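Desk Rules for Small Arms: A Gallery

By Edgardo Gatchalian
September
Last updated: September
5 min read

Trivness is a shared set of house rules for people who run small robot arms on ordinary desks. It began as a page of notes passed between Randside and Katiyar, and it has grown to cover the arm, the desk, the computer next to it and the person in the chair. The pictures on this page go with the section on desktop work. The rules follow, with comments from those who use them.

Two black gripper fingers over a wooden tabletop, with a plant and an amber bottle toward the back.
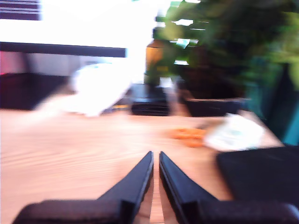
A small silver cylinder on the desk just below the fingertips. The center monitor has the LeRobot docs open with a terminal window over the page.

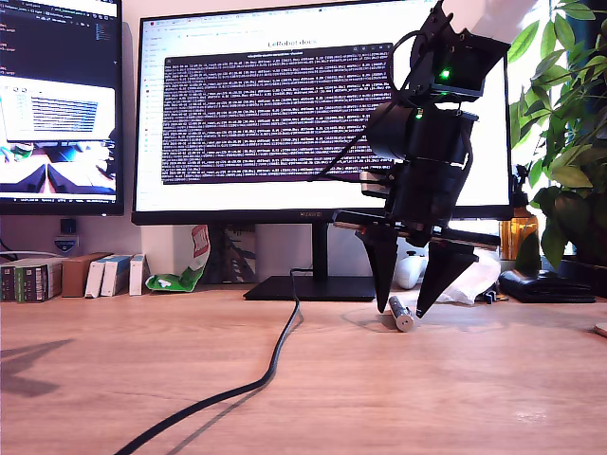
The desktop section is the one people ask for most, so it gets the most space. It applies to any arm light enough to be lifted with one hand and clamped to furniture.

Reach

Before the first run of the day, move the arm by hand, with power off, through the full sweep it could make. Anything inside that sweep is in the work area, whether or not the task calls for the arm to go there. Mark the limit with tape on a new setup. Drinks stay outside it. So do phones.

Osamu Matsuda at Gikow asked us to add that reach has a height as well. An arm that clears everything on the desk in its rest pose can still hit the lower edge of a monitor on the way up. The rule now says to check the sweep at desk level and again at full extension.

Cables

Route power and signal lines behind the base where you can. If a line has to run along the arm, leave enough slack for the wrist to turn through its whole range, and tie it at each joint. Check the ties weekly. A line that has rubbed through its jacket gets replaced, and tape does not count as a repair.

Label both ends of every cable. We have had more lost time from the wrong plug being pulled than from any fault in a motor.

Stopping

Each arm needs one way to cut motor power that does not depend on the computer. A switched power strip is fine if it can be reached from the chair without crossing the work area. Closing the program is not a stop, and neither is a key on the keyboard.

When the power goes, the arm will drop. Put one hand under the upper link before switching off if it is raised, and keep the other away from the fingers.

Hands

Hands stay out of the work area while the motors are on. If an object has to be put back between attempts, use the pause command, wait for the arm to settle, then reach in from the side. People get quick about this after a long afternoon, and it is where most of our pinched fingers come from. Long sleeves are rolled up. Lanyards come off.

Logging

Keep one log per arm. Write down the start and end of each session, the software version, any part changed, and every stop that was not planned. The Randside log runs to 3367 entries, and 561 of those are unplanned stops. Reading back through them gave us the cable rule in its present form.

A recorded attempt that fails is kept and marked as failed. Katiyar used to delete theirs and has since changed over. Of the 1245 attempts in their last set, every one has a mark, and a second person checks 10 of them at random before the set is shared.

Speed

New programs run at reduced speed until they have finished ten clean passes in a row. A change to the task, the gripper or the height of the desk puts the count back to zero. Software updates count as a change too. There was some argument over that last one, and Gikow still treats minor updates separately, which the rules allow if it is written at the front of the log.

Leaving the desk

Do not leave an arm running with the chair empty. For a short break, park it in the rest pose and cut the motor power. At the end of the day, unplug the supply, let the motors cool before covering them, and write the last line in the log.

Changes to these rules go to Osamu Matsuda, who keeps the master copy. Send the rule number, the wording you want and the log entry behind it.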